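Bruswood bench notebook – sorting day
6 Jul 2020

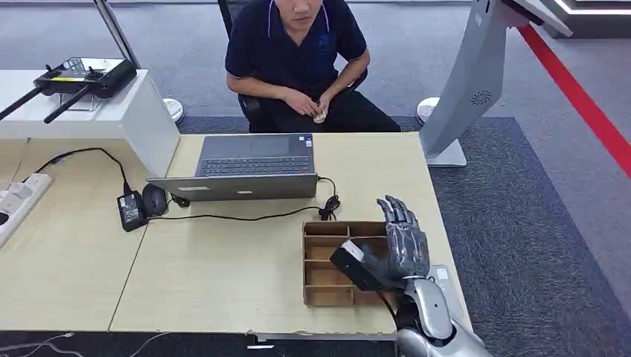
Four crates of small parts came over from Randadley in June and I have run out of reasons to leave them under the stairs. The idea is Rui Falcão's: everything smaller than a matchbox gets a cell in a divided tray, every tray gets a number, every number gets a line in the spreadsheet, and we stop buying the same spacers twice a year. I have agreed to this in writing, so it must be happening. We are working at the two pale tables pushed together, with the cardboard compartment tray in the middle and the laptop open beside it for the list. The seam between the tables runs on a diagonal and is going to eat something small before the week is out. I would put money on a washer. The chipped edge on the right-hand table is on the repair list, where it has seniority over most of the staff.

Layout, so I don't have to work it out again tomorrow:

Tray goes in front of the laptop and a bit to the right. Left of the laptop is already mouse and power adapter, and any tray put there ends up sitting on a cable. Tried it first thing. Tipped a row of ferrules into a row of slightly different ferrules. They are now one kind of ferrule as far as the spreadsheet is concerned, pending an appeal.

Cell order: started alphabetical. Gave up at B, which had all the bushings, bungs, buttons and brackets in it, and left Q to enjoy a whole cell by itself. Now going by what the part is for, then by size, small at the back. Small at the front was worse, as sleeves drag through it. Anyone who wants a third system can have the next crate.

Cardboard dividers versus plastic: the Laaksonen trays are plastic, have lids, and cost what you would expect of something with a lid. The cardboard ones came free with a glassware order. The walls lean if you overfill a cell, and once one wall leans its neighbors take it up as a cause. Rule for now is to fill to halfway and start another cell. Nothing with oil on it goes into cardboard. I mention this on account of crate 2, where everything has oil on it, including the packing slip.

Labels: tried writing on the dividers themselves. Fine on the long walls, hopeless on the short ones. Tried tape flags. They look like a regatta and come off on your cuffs. Settled on a printed sheet with the same grid as the tray, folded and kept underneath. This works only if the tray always faces the same way, so there is now a pen mark on one corner. The mark goes at top left. If it is at bottom right, you have rotated the tray and every single thing in it is something else.

Spreadsheet: columns are tray, cell, part, size, how many (a guess is fine, "few / some / plenty"), came from. Rui wanted a column for supplier code. I looked at the Birnholm parts, which have three codes each, none of which match the Birnholm catalog, and we have no column for supplier code.

The "plenty" category needs a ceiling. There is one bag marked 500 and another marked 128, same part, same bag size, and to my eye the same amount in each. Both have gone down as plenty. I am not opening either of them.

Mystery items so far: 9. These go into the last row and are to be identified by whoever walks past. Best offers to date are "part of a blind," "part of a different blind" and "don't throw that out, I've been looking for it," followed by the person leaving without it. If a thing is still in the last row at the end of the month, it goes into the scrap tin.

Problems, in no order:

– Static on the little plastic caps. They climb. Dampened the cloth underneath, which helped the caps and did the cardboard no good at all.

– Tweezers are missing. Both pairs. The drawer has a tweezers-shaped space in it and a note from me, dated last year, asking for the tweezers back.

– Two of us sorting and one of us typing goes at the speed of the typing. One sorting and one typing is the same speed with less talking. Keep to that.

– The typist needs to read the entry back. "Spring, short" and "string, short" have both been logged and we own only one of them.

– Overhead light throws a shadow into the deep cells by late afternoon. Do the black parts in the morning.

State of play at five: crate 1 done apart from the mystery row. Crate 2 wiped down and drying on newspaper on the windowsill. Crates 3 and 4 not opened. Crate 4 rattles in a way I don't care for.

To get: another divided tray, same grid if the glassware people have one. Tweezers. Masking tape for the seam, both tables, full length, before anyone starts on washers.

Ask Randadley whether there is a crate 5. On second thought, don't ask.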